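Home Notebook Archive Contact
Brulby bench notes
February
Posted by the bench desk
4 min read

Ultitz simulation package, trial license, second entry

Picked up where the last entry stopped. The license server took two tries. After that the package loaded the dual-arm model without complaint. Isaksson sells the package as a drop-in for teams that already have their own controller, so most of today went on the controller side and very little on their planner.

Install notes for whoever repeats this: the installer writes its cache to the home directory and ignores the path set in the config file. Set the environment variable instead. The manual mentions it only in the appendix. Shader compile happens on first launch and again after every driver change.

Joint limits imported correctly from our description file. Joint damping did not. The importer reads the damping field and then overwrites it with its own default, with no line in the log. Found this by exporting the model again and comparing the two files. Workaround is a short patch script, run after import and before the first step. Script is in the shared folder under Rara, next to the older one for the single arm.

Started with the physics step at 400 Hz. Contact between gripper fingers and small objects was poor at that rate: visible jitter at first touch, and the grasp force trace had a sawtooth on it. Raised the step to 900 Hz. The sawtooth went away and the jitter dropped to a level I would accept for grasp planning. I would not accept it for force control. Render rate fell as expected. Ran headless for the rest of the morning.
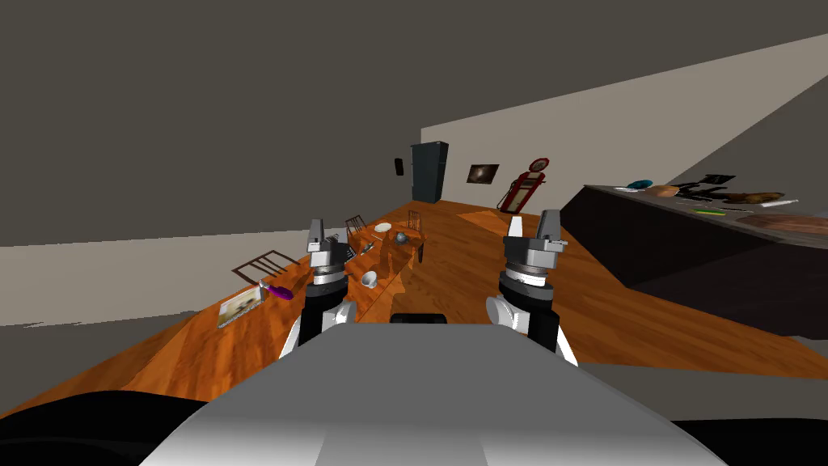
The room template is one of the stock ones and I left the layout alone. Random placement is seeded, so a reset with the same seed gives the same arrangement. Checked this by dumping object poses after reset and comparing text files. They match to the last digit on one machine. Between the workstation and the laptop they differ in the last few digits after settling, so do not compare pose files across machines.

Objects can start in contact with each other or fall over during settling. The package has a settle timer but no check that anything has come to rest. Added our own velocity check before the arms are allowed to move. If anything on the table is still above threshold after 2000 steps, the episode is dropped and the seed is logged.

Collision shapes are the weak point. The stock objects use convex hulls by default, which closes up cups and anything else with an opening. A finger cannot go inside a cup until the hull is replaced with a decomposed mesh. There is a switch for this per object, none per scene. Load time gets noticeably worse with decomposition on, and memory goes up with it.

Ran the reach test with both arms, elbows up, grippers open. The left arm tracked well. The right arm had a steady offset at the wrist, traced to our own calibration offset being applied twice: once in the description file and once in the controller. Our fault, fixed on our side.

Support answered the damping question after 7 hours. The reply confirmed the overwrite and gave no date for a fix.

Open items:
- decomposed meshes for the cup and the pan shape
- repeat reach test with damping patch and the new offset
- ask Isaksson whether the trial covers batch runs on a second machine
- gripper friction: default value looks high, need a bench number to compare

Current view on purchase: physics is usable at the higher rate, importer needs watching, documentation is thin. Holding the recommendation until the batch question is answered. Leaving the workstation on overnight with the seed sweep running, log goes to the Rara folder.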